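Spent my lunch break with the new Henitz grasping paper, the one that's been going past on everybody's feed with the word "solved" attached. I have questions. Thread, probably a long one.

The claim, as it's being passed along: train a gripper policy entirely in simulation, on cutlery, and it picks up thin flat things at a 90 percent success rate. Thin flat things are miserable to grasp, so if that holds up, good for them. I'd be happy to be wrong about the rest of this.

First, the paper itself is more careful than the posts about it. The abstract says "in simulation" twice. The press blurb says it zero times. I don't blame the authors for the blurb, but I do blame them a little for sharing it.

What they did: a wrist camera view goes in, a small motion comes out, repeat until the fingers close. There are 1,659 simulated episodes in the evaluation set, with randomized tabletop textures, lighting and object poses. The policy is called Vesau. I don't know why. It isn't expanded anywhere.

Sheena Tosh asked me this morning what bugs me about it, and my short answer was "the tables." The longer answer is the next several posts.

Every table is a flat plane with a picture of a material painted on it. The stone ones have veins all over the place and they look busy, so people say "wow, diverse." But the veins are color. The fingertips never meet a bump, a seam or a crumb. You've made the seeing part harder and left the touching part exactly where it was.

And for a fork on a table, touching is the whole problem. You have a couple of millimeters to get a fingertip under or beside the thing. Come in too high and you close on air. Come in too low and on a real arm you're pushing against the furniture.

I pulled a view out of the rollouts they released, so we can at least argue about the same thing. 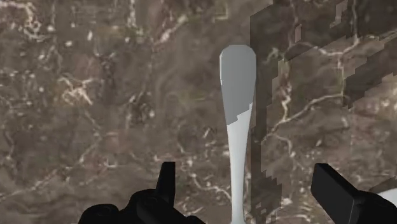
Wrist view from a simulated rollout: pale utensil handle between the two black gripper parts, brown marble surface. Check the stair-step shadow edges.

Look at that shadow line across the handle. Gray on one side, almost white on the other, and the border between them is a staircase. That's a low resolution shadow map. Real shadows on a real spoon don't do that, and real metal would be throwing back a smeared reflection of the gripper on top of it.

Does it matter? Maybe not! A network can learn to ignore blocky shadows. It can also learn to lean on them, because a hard dark edge running alongside an object is a pretty handy clue to where that object is. The paper has no test that separates those two. Turn shadows off, or soften them, and rerun the evaluation. That's an afternoon of work.

Next thing: you can't see the working end of the utensil in that view. Fork, spoon, something else, I couldn't tell you from this one image. The policy may have had earlier views to go on, fine. But the paper talks about "understanding the utensil," and I'd settle for "finds a long pale shape and gets a finger on each side of it." Which is useful! Just call it that.

Now the number. Success in the paper means the object is lifted clear and stays up for the length of the check. The check is 90 simulation steps. I went hunting for the step size and found it in a config file, not in the text. Please put these things in the text.

Anyone who has fiddled with a physics engine knows what friction settings can do over a short hold. Two rigid fingers on a rigid tapered handle, and the contact solver decides whether it slips. Nudge one coefficient and your success rate moves. They report one friction value. One.

Then the real robot section, which is half a page. Some 397 trials, which sounded decent until I noticed they're spread over every object, every surface and the baseline as well. The cutlery rows are thin. The success rate in those rows is lower than in sim, and there are no error bars, so I can't say how much lower in any way I'd defend.

Also the real trials were all on a rubber mat. A mat gives. You can press a fingertip into it and scoop. Marble doesn't give. So the surface that looks the hardest in the figures is the one never tried on hardware.

Morven Kerr made a fair point when I grumbled about this last week: the older Ritchie baseline had the same problems and I wasn't nearly as loud about it. True. I was also less tired. And the Ritchie people didn't have strangers announcing the end of dishwashing.

What I'd want before repeating the headline number: a friction sweep, the shadow test, real trials on a hard surface, and failures sorted by type. "Missed," "slipped" and "hit the table" are three different problems and the paper puts them all in one bin.

Things I liked, so I don't get yelled at. They released the rollouts, including the failures. The code ran on my machine on the second try. The appendix on camera placement is good and I'm going to steal from it.

A couple of you asked if this changes what we're doing on Flesier. No. We still collect real grasps, slowly, and we still drop a lot of spoons.

If the authors are reading, I'd love to be told I missed a table in the supplement. I looked twice, but it's a long supplement. Replies are open, and I'll add corrections at the bottom of the thread if any come in.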